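Brakum clamp handling, progress report for July

Work this month stayed on the simulated cell. The model now covers 43 grip positions for the spring clamps used at the glue benches. Rodel Lumbao ran 3304 trials, and grips near the jaw gave the most varied results. We will rerun those before ordering fingertips.
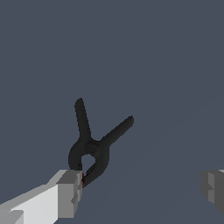

Simulated gripper at the jaw end of a black spring clamp.

The 14 bench staff have been told that no jobs go with this change. Clamp sorting moves to the robot, and Jonalyn Dumlao is drafting the new shift duties. Two people asked to train as cell operators. Erlinda Magbanua raised noise at the benches, which is still open.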